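Office Walkthrough Checklist, Stellton PR, Second Floor - With My Comments
6 November 2024

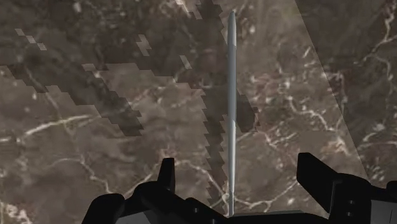

Who has to do this walkthrough?
Whoever heads up people and operations in an office, and at Stellton that's me. I took it over when HR and facilities got rolled into one job, and I go through the whole floor before each big hiring push. We have 6 new account people starting in January, so I wanted this one done early.

I mark each item OK, FIX or ASK, and then I ramble a bit. If you run a small agency and want to borrow the list, go right ahead!

ENTRANCE AND FRONT DESK

Front door closes and latches without a push - OK
It used to need a shoulder. The closer was adjusted over the summer and I've had no complaints.

Visitor sign-in sheet current and readable - FIX
Half the departure times are blank. In a drill we'd be looking for clients who went home hours ago. I'm moving the sheet so people have to pass it on the way out.

Floor mats flat, corners not curling - OK

Emergency contact list posted - FIX
It's posted, but it still has our old building manager on it. Pelkonen took over the building contract and their after-hours number needs to go at the top.

EXITS AND HALLWAYS

Exit signs lit - OK
All of them, including the one by the mail room that flickered last time.

Exit paths clear, full width - FIX
The back hallway again. The events team had boxes of tote bags stacked along the wall for the Duvero launch, and yes, I know they were going out the next morning, but I say this every time. I've given them shelf space in the supply room, so please use it.

Stairwell doors not propped open - OK

Evacuation map matches the actual floor plan - FIX
We took out a wall in the spring and the map still shows it. I sent the new plan to Pelkonen and asked for fresh prints.

DESKS AND WORK AREAS

No power strips plugged into other power strips - FIX
I found 3. One was under the media team's long table, where they'd run out of outlets for the second monitors. I unplugged the extras and put in a request for two more floor outlets.

Cords out of walkways - OK
Much better than last time (the cord covers were worth the money).

Space heaters - FIX
Our policy is none, and there was one behind a filing cabinet. I get it, that corner is freezing. I've asked for the vent to be rebalanced and I left a nice note.

Chairs in working order - ASK
A couple of the older ones sink when you sit down. I got a quote from Ornow for replacements and it came to around 700 dollars, which I need signed off before I order. Until then I've put tape across the bad seats.

Tall shelving anchored to the wall - OK

KITCHEN

Fridge at or below 40 degrees - OK

Coffee maker shuts itself off - OK
Tested it by leaving it on and going to a meeting. It was off when I got back.

Fire extinguisher mounted, tag in date, pin in place - OK
The tag has a few months left. I've put the next service on my calendar so it doesn't sneak up on us.

Under the sink dry - ASK
There's a stain on the cabinet floor. It felt dry to me but I'd like a plumber to take a look before the holidays.

FIRST AID AND EMERGENCY

First aid kit stocked - FIX
Plenty of bandages, no burn gel, and the cold packs were gone. Reordered. If you use something, email me and I won't ask questions!

Defibrillator status light green - OK

Trained first aiders on the floor every day - FIX
This one bothers me the most. We're up to 55 people and two of our trained staff now work from home most of the week, so there are days with no cover. I'm booking another class and I'd love to have someone from each team in it. You get lunch and it counts toward your training hours.

Fire drill held in the last year - OK
Everybody out in good time, though the conference room didn't hear the alarm very well with the door shut. I've asked for a sounder in there.

STILL OPEN

Chair quote, vent, floor outlets, plumber, new evacuation maps, sounder for the conference room. I'll recheck the back hallway and the power strips before the new group starts, and I won't be announcing when.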